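Can a Robot Tidy My Bedroom Yet?

August 18, 2023

My sister asked me last month when she can buy something that picks up after her kids, and I told her I'd find out. I write about gadgets for a living, so how hard could it be?

I started with Efraín Tello, who builds gripping hands at a small outfit called Risitix. He laughed at me (nicely!) when I said "tidy." Vacuuming is a solved problem, he told me – floors are flat and dirt doesn't care how you grab it. But hand a machine a bobby pin lying on a quilt and you've got a week of trouble.

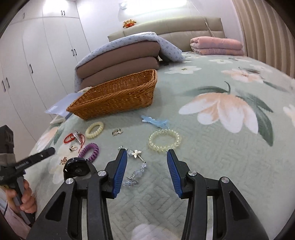
Think about hair ties for a second. A coiled one springs, a bead bracelet changes shape the moment you pinch it, and anything with a clasp will snag on the next thing over. My own fingers fumble this stuff every morning, and they've had decades of practice.

Brayan Henao, who teaches arms to sort parts for Levholm, says the shop floor is further along. His best one got through 781 bolts and brackets on its last long run and dropped 2. Then he let it try the junk drawer from his kitchen, and it quit over a rubber band.

So what do they need? Examples, both men say, and loads of them. Efraín's team has 3568 recorded pickups by human hands so far, and he'd like ten times that before he lets a robot near a jewelry box.

I called my sister back and told her to keep the laundry basket handy. She's asked me to check again at Christmas.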